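Pristix Bench Cell
Two-finger gripper station for sorting and transfer of molded parts

The Pristix is a bench-mounted cell for operations where one person now picks, turns and places small parts for a full shift. It is sold with the arm, the gripper, the control cabinet and a simulation license. Programs are written and checked in simulation first, then loaded to the cell. 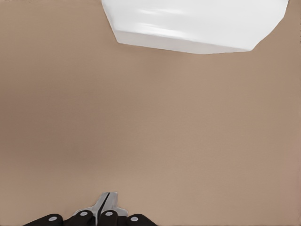

Tekatex Workplace Automation Group

Parts handled: rigid white or light-colored moldings with a smooth finish. Glossy faces are accepted. The fingers close fully with no part present, and the closed position is the reference for every pick.

Rated throughput: 900 parts per shift
Changeover between part types: 7 minutes
Stored part programs: 41
Operator training: 7 hours

The work surface should be one plain, matte color. Remove tape, labels and printed grids before calibration. A tan surface is standard and gives enough contrast for white parts. Other colors can be ordered.

Opening width is set per part program. The operator selects the program at the panel and confirms the opening before the first pick.

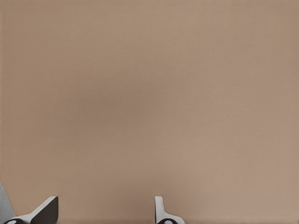
If the width is wrong, the operator stops the cycle and corrects it from the same screen. No programming knowledge is needed for this step.

Staffing. The cell does not run unattended. At the Jinthorpe plant, the first site to install it, the two picking positions became one cell operator and one inspector. Pay grades were settled before the start in February. Ikhsan Chong, shift lead at Jinthorpe, reports fewer requests for wrist breaks and more time spent on paperwork, mainly reject logs. The logs are still filled in by hand. An export function is planned.

Operators should be brought into the simulation stage. They know which parts stick together and which arrive upside down, and the program needs both.

Service: Mavromatis supplies spare fingers and finger pads. Order by cell serial number.

Technical questions and site surveys: Ningsih Rahman, Applications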